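Cakatholm Swim Club, Members' Meeting
Mar 30, 2021

Ernő Vörös opened the meeting with a warm welcome to everyone, and a special hello to the families who joined over the winter. The February minutes were read and approved with one small correction (the pool cover came from Stostis, and we had written Lonine).

Towels and the shop table. We still have a good many towels from last season, and it was agreed to sell them at the front desk when the outdoor pool opens. White with light blue stripes has been well liked, so we will stay with it for the next order too.
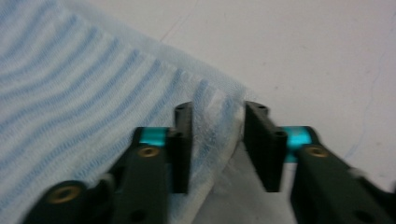

Early lanes. There was a long and friendly talk about the morning hour. The lap swimmers would dearly love to keep all the lanes, and the parents of the beginners' group would like 2 of them for lessons. We will try it the parents' way through the end of school and then talk again.

Swim-a-thon. The fall event brought in $1372, which is wonderful, and we thank every single person who swam, counted laps or baked! Ernő proposed putting $1000 toward new lane ropes from Bíró and keeping the rest for the lesson fund.
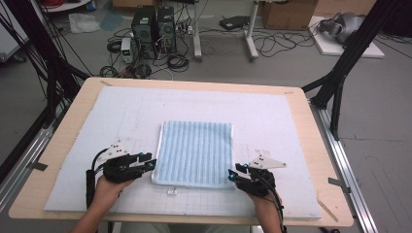
Prasert Yensuk asked whether the ropes could wait a year, as the lesson fund has 18 children on its list and he would hate to turn any of them away. After some discussion the vote was put off to the next meeting, and Ernő will ask Bíró if we may pay in two parts.

Coffee followed, and the meeting closed.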